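Shared kitchen reopens at Hurmont House

The shared kitchen on the ground floor of Hurmont House in Brerport is open again after 14 weeks of building work. Tenants and community groups can use it from 7.30 in the morning until 9 at night, and evening bookings for March are now being taken at the front desk.

The old kitchen dated from the time when the building was a printworks canteen. The drains backed up twice last winter and the extractor fan had been out of use for longer than that. The work was carried out by Delaunay, a local building firm, who also replaced the back door and moved the water heater out of the corridor cupboard. The final bill came to £3655 more than the first quote, mostly for new pipework under the floor. This has been met from the repairs fund and will not be added to rents this year.

Crockery is now kept in the kitchen for everyone to use. Please wash what you use and put it in the rack. Plates left in the sink overnight were the most common complaint in the last tenants' survey, ahead of parking.

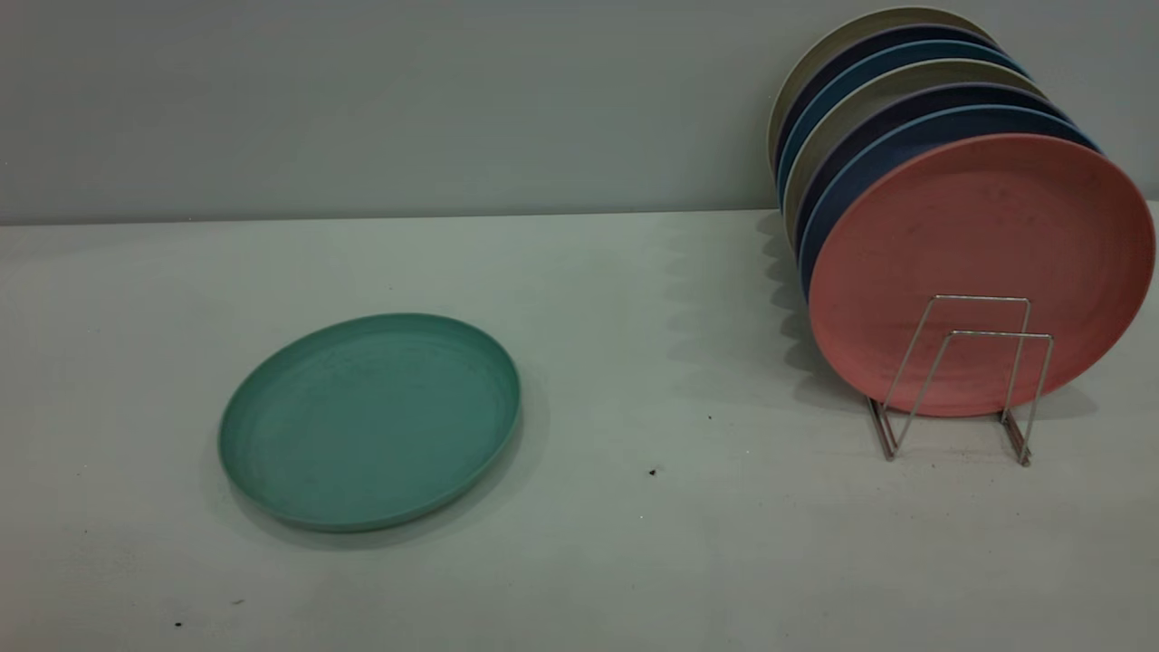 Plates in the dish rack, with a green one on the table.

Kevin Restrepo, the building manager, asks that people bring their own tea towels and take them home again. The drawer of shared towels has gone. Washing-up liquid and sponges are supplied and are kept under the sink, along with a spare set of rubber gloves in each size.

Food left in the fridge should have a name and a date on it. The top shelf is for tenants, the middle shelf is for groups using the hall, and the bottom shelf is for the Funus lunch club, which needs it from 10 o'clock on the days it meets. Anything without a label will be thrown out when the fridge is cleaned at the end of the week. The freezer is small and is only for ice and the first aid packs.

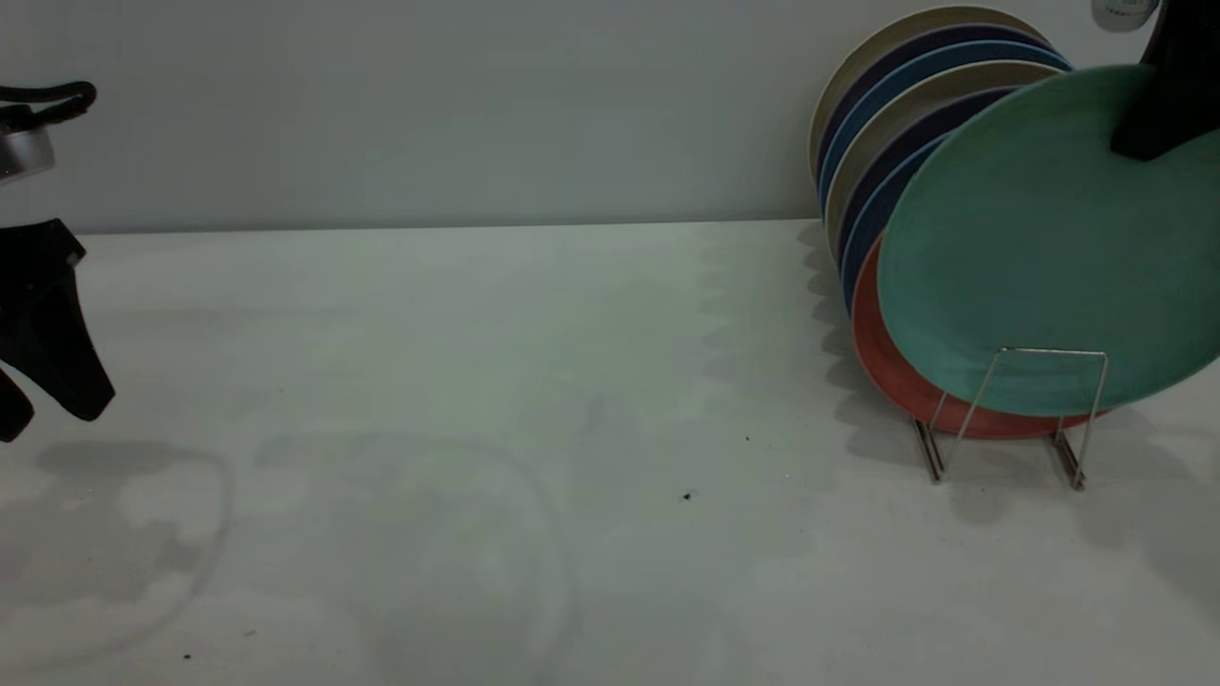

The lunch club itself is back in its usual room after spending the winter in the church hall on Mill Lane. Chaimae Chraibi, who runs it, said the move had gone well but that the church hall was a long walk for some of the members, and two had stopped coming. "We would like them back, and we have room for 15 more people besides," she said. Lunch is £4 and includes a pudding and a hot drink. There is no need to book, but please let the club know in advance about any allergies.

Groups wanting the kitchen together with the main hall should ask for both when they book. The hall holds 200 standing and fewer with tables out. The charge for the kitchen on its own is unchanged. A deposit is now taken for evening bookings and is returned once the room has been checked the next morning.

Two jobs are still to be done. The serving hatch sticks and is waiting for a new runner, so please don't force it. The light over the back step also needs a new fitting, and until that arrives the bins should be taken out through the side passage. Keys for the side gate can be signed out at the front desk, which closes at 5.30.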